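The Fourth Rule

The workshop in Stedermont closed its front door at nine, but the back room stayed lit, and in the back room there was still the question of the fourth rule.

I was the one who had to write it. Tallodum, the firm I work for, had taken a contract to repair servers with robot arms, and the client, Ernex, wanted a book of rules before they would sign the second part. They did not want a thick book. They wanted 20 pages, in plain words, that a new person could read in the morning and obey in the afternoon. I got the job because I am slow and I check my spelling. My English was learned from manuals, so perhaps it was also thought that I would feel at home.

The first three rules were easy. The arm does not move until a person has said aloud that it may move. The person who says it keeps one hand near the stop button. The power cord of the server lies on the bench where everybody can see both ends of it.

The fourth rule was about the processor, and I had written it already nine times.

In my first version it said: "The arm shall never touch the processor." My chief sent it back with one line in pencil. Then how shall it change one? In my second version it said: "The arm shall touch the processor only with care." This came back with no pencil at all, and I understood that it was worse.

You must know that care is a difficult word for a rule. In my own language we have two words for it, one for what a mother does and one for what a locksmith does. English has put them together, and I had been using the first when I needed the second.

So that evening I stayed and asked the arm, which we call Saragih after the old street where the first workshop stood, to show me the work. I say "asked". I typed the line, I said aloud that it may move, and I put my hand near the stop button, because I could not break my own first two rules while I was writing the fourth.

The arm went down over the open chassis, and I watched the screen that shows what its wrist can see.
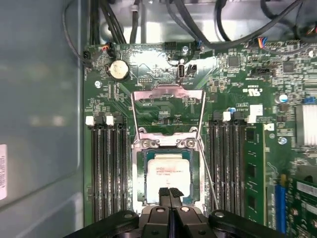 What must be true before a gripper may close on a processor?

The socket must be fully open, the power must be disconnected, and the person in charge must have confirmed both by looking. The arm should then hold the processor by its edges, with a force limit set beforehand, and lift it straight up, so that it does not drag across the contacts below.

I wrote this down on the back of a delivery note. It was too long for a rule, but it was the first thing I had written which could be obeyed. A person can look at a socket and see if it is open. A person can read a number for the force. Nobody can look at an arm and see if it has care.

Then I stopped the arm and sat there some time with my hand still on the bench.

I was thinking of my father, who repaired radios in our kitchen. He had a rule too, and he never wrote it. Before he put the screwdriver into a radio he would hold it above the place and wait, for the length of one breath. As a child I believed that he was asking permission. Later I believed that he was tired. Now I looked at the two narrow fingers on the screen, pointing at the processor and waiting for my next line, and I thought that he was only checking if the hand and the eye agreed.

I took the delivery note again and wrote under the rest: "Before it closes, the arm stops above the part for 2 seconds. The person looks. If the person is not sure, the answer is stop."

In the morning I gave it to my chief. She read it standing, with her coat on. She crossed out one comma – I had been proud of that comma – and asked why two seconds.

"It is one breath," I said.

"Ernex will ask for a reason."

"Then write that it gives the person time to look."

She wrote it in pencil, at the side. She asked if the fifth rule was ready, the one about who may change the force limit, and I said that it was not, but that I had two versions and I did not like the first.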